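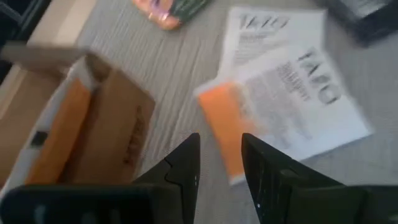
Watching the Partial Lunar Eclipse from Brostport: Project Report

Our astronomy module asked each of us to follow one event in the night sky and write it up, and I was very lucky that mine came along in July, when the evenings were warm and I had nothing to revise for! The Moon rose already close to the Earth's shadow, so I needed a low, clear horizon to the south-east, and after a good deal of wandering about with a compass I settled on the sea wall at Letholm (a short bus ride, and there is a bench).

I took two pairs of binoculars, a flask, a notebook and a red torch, and my friend Su-bin Ahn kindly came along to call out the times while I drew. We agreed beforehand that I would make a fresh sketch whenever the edge of the shadow touched a crater I could name, which sounded simple when we were sitting indoors with the Moon map spread out between us.

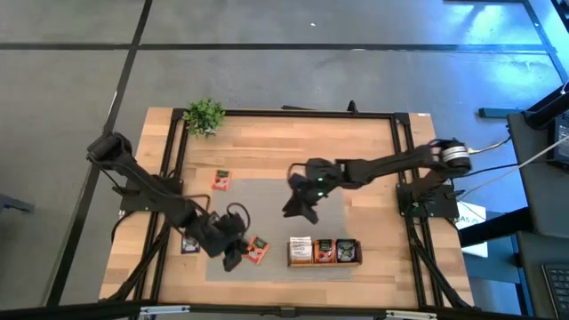
Nelly Londoño

The first part of the evening was hazy, and the Moon came up a dull orange that made the early shading very hard to judge. I have left those drawings in the appendix anyway, as my tutor, Kiyoshi Kamata, is always telling us to keep the poor ones. Once it had climbed clear of the haze the shadow was lovely and plain, with a soft brownish edge that I found much wider than I had expected from the textbook.

I managed to time the shadow reaching three craters: Grimaldi, Copernicus and Tycho. Tycho was the easiest, being so bright, and Grimaldi gave me the most bother. Su-bin and I disagreed over it, and both of our readings are in the table.

If I did this again I would bring a tripod for the binoculars, because my arms ached dreadfully by the middle of the eclipse and the later sketches are wobblier for it. I would also like to compare timings with somebody watching from further inland. Joon-young Kwak has offered to do this for the next one, weather permitting, and has already borrowed my Moon map.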